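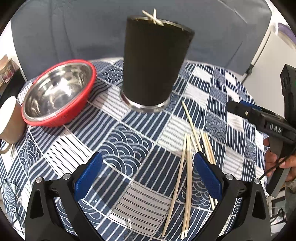
Glaze notebook, August 7, 2022

Opened the small kiln this morning and I am so pleased I'm writing this before I've even swept the shelf. The Karakaya test batch came out properly blue-green where it pooled, and broke to a warm rust on every rim and throwing line. All the tiles on the middle shelf have it. The bottom shelf is duller, more of an olive, but still a colour I'd happily eat my soup out of.

For the record, this was the June recipe with the copper cut back and 2 per cent red iron oxide in its place. Everything else the same. Virgilio thought the iron would muddy it and I half agreed with him, so we both owe the glaze an apology.

Body
Cletitz stoneware on the left half of each shelf, Salico on the right. The Cletitz is the clear favourite. There's enough grit in it to show through where the glaze goes thin, and you get those lovely little dark freckles. On Salico the same glaze sits flatter and glossier, almost like a bought tile. Nice enough, maybe for the insides of bowls.

Application
Dipped, counted to 3, out and shaken. Tiles with a second dip ran, and two of them have stuck to the cookies underneath (glad I used cookies!). Yavuz's brushed tile is the odd one out. He did 4 coats with the wide hake brush, and the strokes show as faint bands of grey under the blue. I'd been ready to call it a dud but he likes it and now so do I. Would love to see it on something tall, with the brush marks going around the belly.

Bucket was a bit thick by the end of the session. I sieved it again and added water by eye, which I know, I know. Next time weigh it and write the number on the lid.

Firing
Slow to start, then let it climb as usual. Held at the top until the cone at the front spy hole had its tip touching the shelf. The cone at the back was hardly bent over, so there's still a cool patch behind the posts. That probably explains the olive tiles too, though they were at the bottom and not at the back, so who knows. Put a cone pack on every shelf next time.

Cooling I left alone. Yavuz wants to try holding it on the way down to grow more of the rust colour, and I reckon it's worth a go once we have enough tiles to fill a load without risking anybody's pots.

Pliltero slip
Also tried it under the glaze on a few offcuts. Poured it thick, let it go leather hard, then combed through to the body. The combing is gorgeous! Glaze settles in the grooves and goes dark as a river. Slip lifted on one offcut near the edge, where I'd handled it with dusty fingers. Bisque the next lot before glazing and wipe them down with a clean sponge.

To do
Mix 2000 grams dry of the iron version, label it Karakaya B.
Throw small cups in Cletitz, plain sides, nothing fancy, so the glaze gets to do the work.
Ask Virgilio if he still has the coarse sieve.
Grind the stuck tiles off the cookies (goggles are in the drawer under the scales).
Fresh kiln wash on the bottom shelf, it's flaking in the near corner.
Check the cups for crazing before any of them go home with people. Tiles look sound so far but they were still pinging when I took them out.

Later: held the best tile up at the back door in daylight and it's greener than I thought. Still love it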